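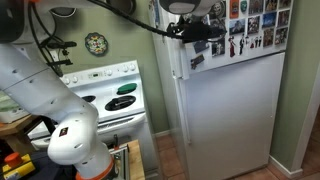

White arm with orange ring; black cables across the top.

October, beach safety notebook, Itholm section

Flag positions at Flonside were reviewed this morning with H. Harms. The north flag is to be moved 30 meters away from the groin, where the return current was strongest at half tide. Dye release at 10:40 drifted seaward past the bar and then spread out. Second release not logged; repeat at low water.

Swimmer notice for Tillen: draft returned by A. Kereama. The wording on swimming parallel to the shore is approved. The map still shows the old access steps.

Open: tide table for Teuber, 200 leaflets to reprint.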